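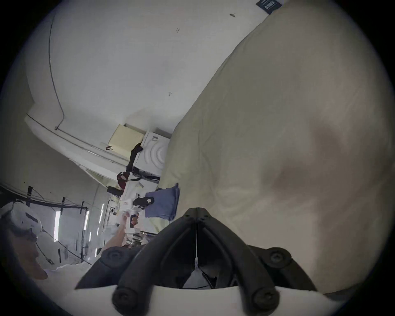
2022-09-02

Haltden Chamber Festival opens ticket sales for its March program

Tickets for the next Haltden Chamber Festival go on sale today. The festival runs over four days in March and has 12 concerts, most of them in Rasen Church, which seats 200.

The Jelon Quartet will be in residence throughout. It opens the festival with two Haydn quartets and returns on the final evening with a new work for string quartet and double bass. 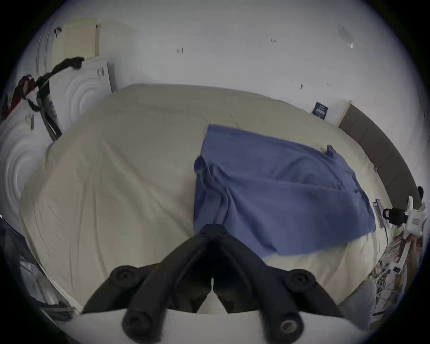
Late-night concerts move to the Amundsen Room, where there are 76 seats and no numbered rows. Doors open half an hour before the music starts. Students pay half price at all concerts, and children under 13 get in free with an adult.
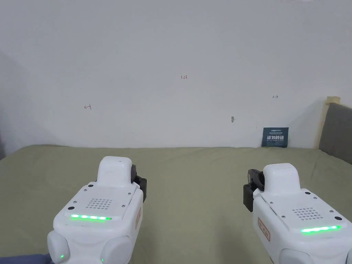 Jelon wrote in a message to the festival that the quartet had wanted to play the new piece in Rasen since it first rehearsed there, and that the church suits the low notes of the bass part.

Tickets are sold through the festival website and at the Haltden library. The full program is available in both places.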